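Home Notebook Entries by date Bench stock Procedures Contacts Log in

April 20, 2021

Screen cleaning, cloths and fluid. Continued from the January entry, which stopped when the old bottle ran out.

Purpose: settle on one way of cleaning the shared phones and tablets so that everybody does it the same. At present some people use the alcohol wipes from the door, some use a sleeve, and the screens come back smeared. The wipes are all right for door handles and desks. They leave streaks on glass that show as soon as the screen is dark, and on two of the older tablets the coating has gone patchy in the corners. I can't prove the wipes did that but I'd like them kept off the screens from now on.

Materials. Microfibre cloths, blue and yellow, from the Starnach order. Same weave as far as I can tell by hand, different edge stitching. Gkikas screen fluid in the 1000 ml refill, plus the small 60 ml spray bottles to decant into. Deionised water from the tap in the wet room. Yasir Zaidi asked whether we could do without the fluid altogether, so a dry cloth goes first in every case and the fluid only comes out if the dry cloth fails.

Order of work:

1. Screen off. Marks are far easier to find on a black screen than on a lit one.
2. Device flat on the table, case removed if it has one.
3. Dry cloth, light, one direction, to lift grit.
4. Dry cloth again, firmer, for finger marks.
5. If still marked, one spray on the cloth. Never on the glass.
6. Clean dry part of the cloth to finish.
7. Tilt towards the window and check.

Step 3 matters more than it looks. We had a fine scratch on one of the Drudville loan phones last year and I'm fairly sure it was grit under somebody's cloth. 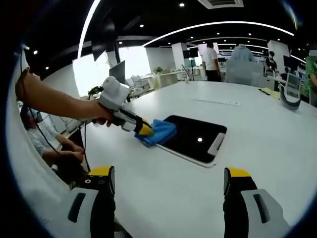
Phones are more awkward than tablets because there is so little glass to work on and the edges catch the cloth. The dirt is worst in the seam where the glass meets the surround, and a flat cloth slides straight over it. Bunching helps. With the blue cloth crumpled up and pushed against the left edge of the phone, there is a fold to get into the seam and some padding between the pressure and the glass. The white surround also shows up grey dirt that a black one would hide, so it makes a decent test piece. Against that, a bunched cloth doesn't pick up evenly on the open part of the screen, and I'd go back to a folded one for the middle. So: bunched for edges, folded in four for the face.

Another thing with phones is that they creep. A light phone on a smooth table will turn under the cloth if the push is sideways. Pressing down first and then moving is better than coming in at an angle. I tried a square of drawer liner underneath and it held well, but it shed bits, and those bits then got on the cloth. Not worth it. If we want something under there it should be the thin silicone mat from the soldering bench, washed.

Notes on pressure. I don't have a number. The instruction I have been giving people is to press about as hard as you would to dry a wine glass, and that seems to be understood. Too light and the grease only moves about. Too hard and the display shows ripples when it is on, so on an unfamiliar device it is worth doing a first pass lit and a second one dark.

Cloth rotation. The weak point of the whole thing. A cloth that has done one greasy screen will put grease on the next one, and it still looks clean. Proposal is blue for working and yellow for finishing, with the yellow kept folded until it is wanted. That way you can tell at a glance which has been used on what. The cloths go in the mesh bag at the end of the day and get washed at 60 with no softener. Softener ruins them. Somebody put a batch through with softener at Brollside and they had to be thrown out.

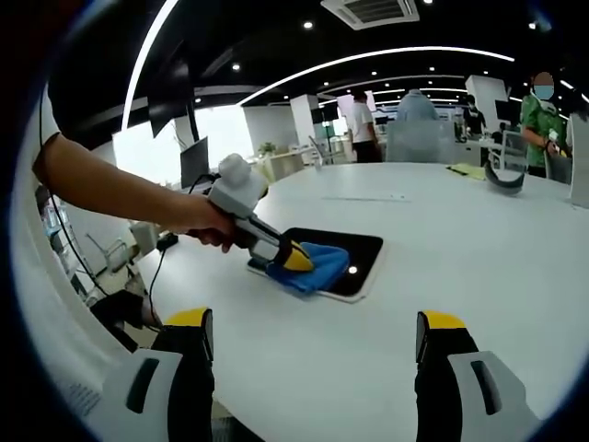 Tablets next. Long straight strokes along the long side, overlapping by half the width of the cloth, then one turn round the border. Circles are quicker but leave faint arcs which you find later when the light is low. Dry cloth alone did for ordinary finger marks. It did not shift the two spots of dried coffee on the older tablet or the residue where a label had been. Fluid took the coffee off on the second try. The label residue needed a plastic scraper first, held nearly flat.

Water alone against fluid: on finger marks I could not see a difference once the glass was buffed. On hand cream the water just beaded. I'd keep the fluid for that and use water for the rest, as the refills are not cheap and the last one went in a couple of months.

Ordering. The quote from Starnach is for a box of 3000 single-use wipes or a bundle of washable cloths. I'd take the cloths. The wipes would last us years and dry out before we got through them. Ask whether they do the blue without the stitched hem, as the hem is the stiffest part and the only bit I would worry about on soft coatings.

To do:

- Write the seven steps on a card and tape it inside the cupboard door.
- Label the spray bottles with contents and fill date.
- Wash the silicone mat and try it under a phone.
- Move the alcohol wipes away from the device shelf.
- Ask Yasir if the Drudville phones go back with or without their cases.
- Repeat the edge test on a phone with a raised camera, which won't sit flat and will probably rock.

Mesh bag is on the hook by the wet room, half full. Next wash Thursday.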